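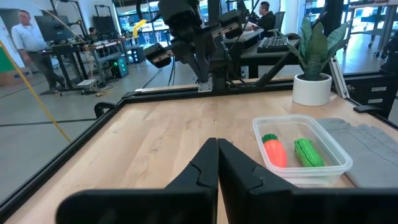

Toy carrot, toy cucumber, one clear tub. The play food sort begins.

1/ Dede Ansah asked how I store play food, so okay, a little thread! See-through tubs only. I gave up on lidded boxes in October – everything got forgotten in there.

2/ Veggies get their own tub. Cakes and pizza slices live in another one, and I'm pretty strict about it.
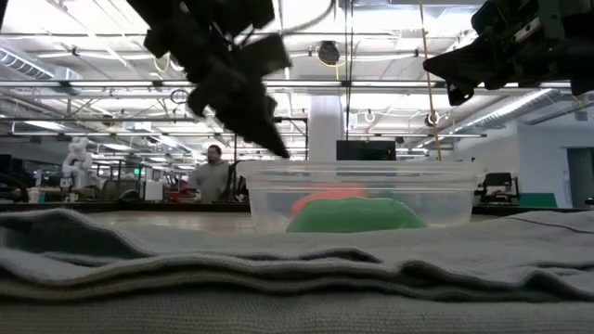
3/ Gray blankets are my favorite thing to sort on, too. Bright toys show up so well! Next up is about 70 wooden blocks – wish me luck.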